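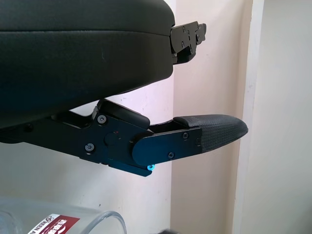
Re: [flestau-walks] Bikarum ridge path, any news?

On the list last night a member wrote:
> Has anyone been up the Bikarum path since the thaw?
> We want to do the full loop from Billby in March
> but I heard the lower bridge was closed. Is it
> worth the drive or should we wait?

Go, go, go! I did the whole loop yesterday (11 miles, with over 200 feet of mud at the Billby end, so bring your old boots) and it was wonderful. The bridge is open again – new planks, new handrail, the lot. I started at 7 in the morning and had the ridge to myself until lunch. The snowdrops are still out along the wall, and I saw 4 hares in the top field!
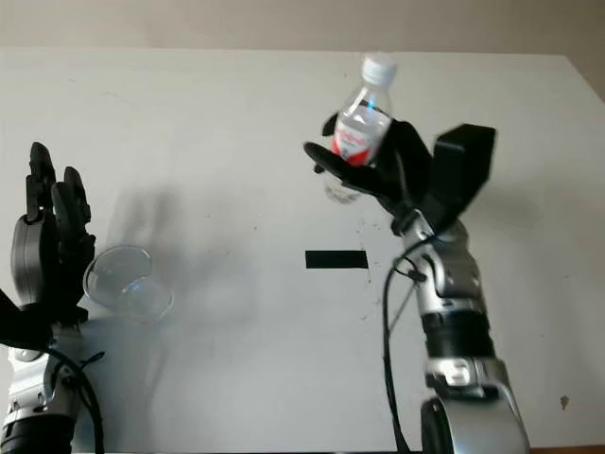 Do carry plenty to drink, as the tap at the upper parking lot is still shut off for winter. The steep bit after the second gate is easier if you keep left and follow the old fence. Take the loop clockwise if you can – you get the long view over Flestau on the way down, with the sun behind you.

I'd happily go again, so if you want company, write to me off list. I have room for 4 in the car.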